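Setting up the Honico bench kit for desktop teardown and rebuild

The Honico kit from Grollico ships with a fixture plate, a gripper and the Niven task software. These steps cover a first run on a desktop tower. Allow 50 minutes.

1. Bolt the fixture plate to the slotted table. Leave the bolts finger-tight.
2. Remove the side panel and lay the tower on its side, open side up, to the right of the plate. Disconnect mains power first.
3. Slide the plate up to the case, leaving a gap of 10 mm, then tighten the bolts.
4. Load the parts into their holders - square part in the recessed tray, long circuit board in the slot below it.
5. In Niven, open Calibrate and touch off on 3 corners of the plate. Repeat if the residual is above 300 microns.
6. Check that the CPU socket lever is clear of the approach path. The software does not detect it.
7. Run the Dry Pass at low speed with one hand on the stop button.

Loose cables are the usual cause of a failed Dry Pass. Tie them back or raise the approach height.

Setup notes by Mhairi Menzies, revised in August.
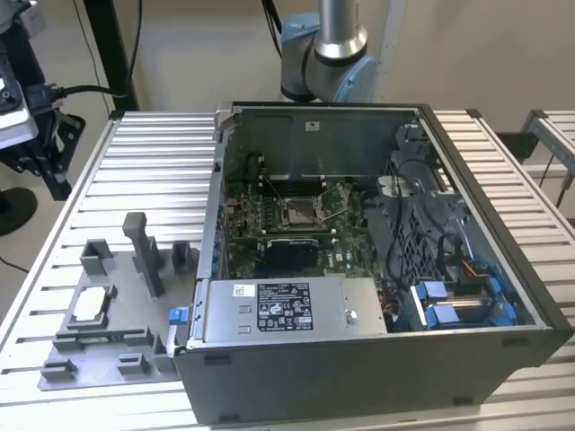

Open Dell tower beside the fixture plate, CPU socket empty.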